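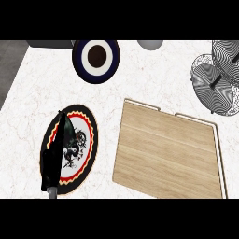

Brenmont T20 Ball-by-Ball Data
README, last edited 1/4/19

Contents

Ball-by-ball records for the Brenmont Twenty20 league, scored at the Trudotberg and Nastden grounds. The set holds 27 completed matches. Abandoned matches are left out, even where play started.

Files

matches.csv – one row per match: teams, ground, toss winner, toss choice, result, margin.
balls.csv – one row per delivery, joined to matches.csv on match_id.
players.csv – player_id, name as printed on the scorecard, batting hand, bowling type.

All three files are UTF-8, comma separated, with a header row. Empty cells mean not recorded. Zero means zero.

Columns in balls.csv

match_id, innings, over, ball: over starts at 0. ball counts every delivery, including wides and no-balls, so an over can run past 6.
striker, non_striker, bowler: player_id values.
runs_bat: runs credited to the striker.
runs_extra, extra_type: extra_type is one of wide, noball, bye, legbye, penalty.
wicket_type, player_out: filled only when a wicket falls. A run out is not credited to the bowler.
phase: powerplay, middle or death. Derived from the over number and adjusted for shortened games.

Where a delivery gives two kinds of extra (a no-ball followed by byes, for instance), it takes two rows with the same ball value. Sum over both rows before computing totals.

Known problems

Three matches at Nastden have no bowler recorded for part of the second innings. Team totals there agree with the scorecard, but bowling figures should not be computed from them.

Fielder names are missing for most catches and were dropped from the release.

Eight players appear under two spellings. They have been merged in players.csv, and the spelling kept is the one on the later card.

Super overs are stored as innings 3 and 4. Filter these out for batting averages.

Changes

The November release used a 1-based over column. Scripts written for it need to subtract 1.

Corrections

Send match_id, innings, over and ball, with a copy of the paper score sheet if there is one. Rows are not changed on memory alone – the sheet decides. Disputed entries from the Annamalai Trophy matches go to the same place.

Maintainer: Pavithra Nadar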